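Trestero Plain Words: a list of surgery and wound care terms with everyday explanations

Category: Open Data / Language and Health
Reading time: 7 min
Print this page | E-mail this page

README for version 3
Last changed: 28 December 2023

What is in this folder

Trestero Plain Words is a list of terms which patients meet in hospital leaflets, mostly before and after a small operation. Each term has an explanation in everyday English and one sentence that shows the term in use. The list has 3380 entries. The source texts are 75 leaflets which were given out at clinics in Ceston, Tindall and Breltham, and which the clinics allowed us to read and quote in short pieces.

The list is for people who write for patients, for translators, and for teachers of English who have nurses or care workers in their classes. It can also be used for testing a reading-level tool, and some users have done this with version 2.

It is a language resource. Please do not take medical advice from it. The explanations say what a word means in a leaflet, and they do not say what a reader should do with his or her own wound.

Files

terms.csv – the list itself, one entry per line
sources.csv – the leaflets, with the clinic town and the subject of each leaflet
notes.txt – longer remarks on difficult entries

All files are in UTF-8. The separator is a semicolon, as many explanations contain commas. If your spreadsheet program opens terms.csv in one single column, choose the semicolon by hand in the import window. Quotation marks inside a field are doubled in the usual way.

Columns in terms.csv

id: a number that stays with the entry forever. When an entry is removed, its number is not given to another one.

term: the word or phrase as the leaflets have it, in lower case unless it is a name.

variant: other spellings and near forms, separated by a vertical bar. For example "stitches" has the variants "sutures" and "sewing up". This last one appears in one leaflet from Tindall only, but we liked it and kept it.

plain: the explanation. It should be readable by an adult with no medical training.

example: one sentence. If it comes from a leaflet, the column source is filled. If we wrote it, the column source is empty.

source: the leaflet id, as in sources.csv.

field: one of these words – skin, wound, stitches, dressing, pain, medicine, tools, body, office. The field "office" is for words such as "referral" and "discharge letter", which give readers more trouble than we expected.

flag: see the section on difficult entries.

How the explanations were written

Every explanation begins with the thing that the reader most likely wants to know. For "incision" we do not begin with Latin. We write: "a cut made on purpose during an operation." Then comes a second sentence if it is needed. A third one is allowed in the fields "medicine" and "office", and we tried to use it little.

We asked of each explanation that it does not contain a harder word than the one it explains. This sounds simple, but the first version failed in it many times. "Wound edge" was explained with "margin", and "margin" was then explained with "wound edge". A reader from Breltham wrote to us that she had walked in this circle twice. Both entries are now new.

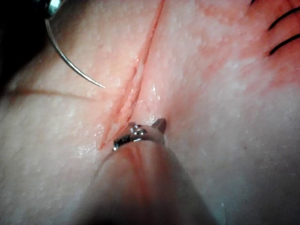 The words for cuts and wounds took the longest time of all. English has a large number of them and the leaflets are not consistent. "Cut", "incision", "wound", "opening" and "surgical site" can all mean the same place on the same patient, sometimes on the same page. A reader who learned English as an adult may think that these are five different places. I thought so myself when I had my first leaflet in this country, and I looked for the second wound.

In version 3 such words are connected. The entry for "surgical site" says that it usually means the place where the cut was made, and it sends the reader to "incision". The entry "wound" explains that in leaflets the word is used also for a clean cut made by a surgeon, and that it does not mean that something went wrong. In many languages the word for wound belongs to accidents and war only, so this point should be said openly.

Other groups that were connected in the same way:

- "dressing", "bandage", "pad", "covering", "plaster" (this last one is British, but it stands in two imported leaflets)
- "stitches", "sutures", "closure"
- "sore", "tender", "painful to touch", "discomfort"
- "ooze", "weep", "leak", "drain", "discharge"

The last group is the most difficult one. "Discharge" is a liquid that comes out of a wound, and it is also the moment when the patient is sent home. In one leaflet from Ceston both meanings stand in one paragraph. We gave the word two entries with different ids, and each of them names the other.

"Discomfort" has a long remark in notes.txt. Some readers told us that it means almost no pain, others that it is a polite way to say a lot of pain. We could not decide, so the explanation gives both.

Words for color and touch

Leaflets ask patients to look at their skin and to judge it. The words for this are short and look easy – "red", "pink", "warm", "firm", "shiny", "puffy" – but translators tell us that they lose much time with them. "Pink" does not exist as a separate basic color in each language. "Firm" is good for a mattress and maybe not good for a belly. Also, most leaflets describe redness as it looks on light skin and say nothing on darker skin. Where we found this, we put a remark in notes.txt, and we did not change the sentence of the leaflet itself.

Difficult entries

The column flag can be empty or can have one of these values:

D – the explanation is disputed. At least one reader told us that it is wrong or not complete, and we did not find an answer yet.

R – regional. The word was found in the leaflets of only one town.

O – old. The word is going out of use but older leaflets still have it.

F – false friend. The word looks like a word of another language and means something else. Our examples are from Spanish, Portuguese, German and Polish, as these are the languages that our readers know. Help with other languages is very welcome.

There are 20 entries with the flag D. If you build something on this list, I would advise you to leave them out or to show them with a warning.

The field "tools"

Patients do not need the names of instruments very often, but the names appear in letters and on consent forms, and people look them up at night before the operation. We kept this field small. The entries say what the tool does – it holds, it cuts, it keeps something open – and they do not go into models or makers.

"Forceps" is the entry that was changed most often. The word ends in s, it is used for one tool and for several, and many readers know it only in connection with birth. The present text is: "a tool for holding or picking up something small, a little like tweezers." The word "jaws" has its own entry now, for the parts of a holding tool that open and close. One test reader found the word frightening, but no softer word is in common use.

"Clamp", "clip" and "staple" are also separate entries. In conversation they are mixed freely, and a patient who was told that she has clips may read about staples in the leaflet and believe that there was a mistake.

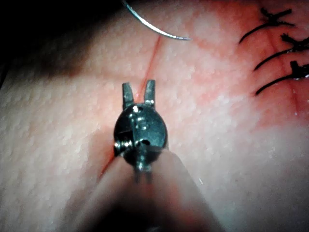
Known problems

The leaflets are mostly on skin and small operations. Words for heart, eyes and teeth are almost missing, so please do not measure the coverage of the list with texts of those subjects.

The three towns are close to each other, and the leaflets borrow sentences from one another. If a word is frequent in our sources, this may only mean that one popular leaflet was copied by the others. For this reason there is no frequency column. Version 1 had one, and it was misleading.

The example sentences that we wrote ourselves are a little stiff. I am not a native speaker, and although the text was corrected, you may hear it in some places. Better sentences are gladly accepted.

In the column variant, the forms with and without hyphen are not complete. "Follow-up" has both, "after-care" has both, but I am sure that others are missing.

Changes from version 2

- Connected entries for the groups named above
- Second entry for "discharge"
- Frequency column not brought back, although it was asked for
- Separator changed from comma to semicolon
- Field "tools" checked again and made shorter
- The entry "nil by mouth" now has flag O and points to "do not eat or drink"
- Spelling changed to American in all columns except variant

If you have a script for version 2, the change of separator will break it. The names and the order of the columns are the same as before.

License and how to cite

The explanations and our own example sentences may be used, changed and passed on freely, also in paid work, when you name the source. The sentences with a filled source column belong to the clinics. You may quote them one by one, but please do not put a whole leaflet together again from the pieces.

Cite as: Trestero Plain Words, version 3.

Corrections

Please send one message per entry and write the id in the subject line. Tell us what is wrong and, if you can, where you have seen the word used differently. A photo of the leaflet is helpful, but cover the name and address of the patient before you send it. Corrections that arrive before the end of August go into the next version, and later ones will wait for the one after.

Print this page | E-mail this page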